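THE NIGHT COUNT

1.

August, 4 a.m., and the ferry office at Jadstead had its lights on again. She saw them from the kitchen. Coat over nightgown, no socks. Down the hill.

The door wasn't locked. Never was. Inside, the ledger lay open on the counter and her father's pen beside it, cap off. He had been dead since spring.

985, it said. Then under that, in the same slanting hand, 1,000.

Passengers. He used to write them up every night, the season's total, over to Sarum and back. She knew his sevens and his nines. She knew the way he pressed too hard on the ones.

She sat in his chair. It still leaned left.

Outside the boat knocked on its ropes. Knock, knock. Somebody getting off, she thought, then told herself not to be stupid. The tide was going out. Boats knock.

She turned back a page. Blank. Back another, and there was her own writing from when she was small, a row of crooked fish and the word FERRRY. He'd kept it. All that time he'd kept it and never said a word.

Her feet were freezing. She put the cap back on the pen.
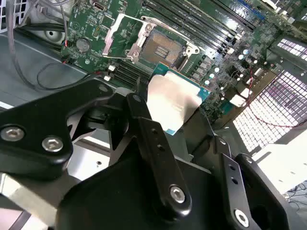
2.

Morning. Rain. The ledger was shut and she didnt remember shutting it.

She opened it anyway. 1,004.

Four more, then. She looked out at the slip, at the wet boards, and the gulls all standing the one way. Nobody. A paper cup rolling.

She took the pen and wrote her own number underneath, carefull, pressing hard on the one. Then she went to find her socks, and start the boat.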